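De: Teodor Cozma
Para: lista manutencao-celulas
Data: 2026-07-30
Assunto: Re: garra da Grilska outra vez descentrada

Domnica Chiriac escreveu:
> Troquei os dedos em fevereiro e ficou bem. Agora fecha mais
> à esquerda e empurra a caixa antes de a agarrar. Mexo no
> offset do punho ou desmonto tudo?

Domnica, larga o offset. Na célula Lazăr fizemos isso 2 vezes e ganhámos um robô torto com muita convicção.

Abre a garra toda, desliga o ar e vê se os dedos têm folga à mão. Se tiverem, é o aperto. O manual da Vivesard ocupa 70 páginas e dedica uma linha ao assunto, com gralha. Depois corre 17 ciclos a vazio e só então põe uma peça na mesa. A nossa peça de teste é uma caixa de bolachas, em diagonal - o calibre oficial vem da Skerkov e custa 400 euros, sem bolachas.

Se continuar a empurrar, manda-me o registo do punho. O registo, por favor, não um resumo do registo.

Teodor
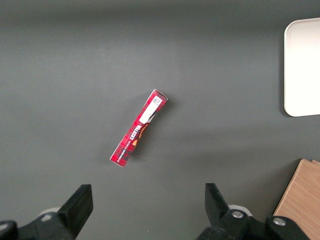 Dedos abertos, caixa Walkers na mesa, garra aberta.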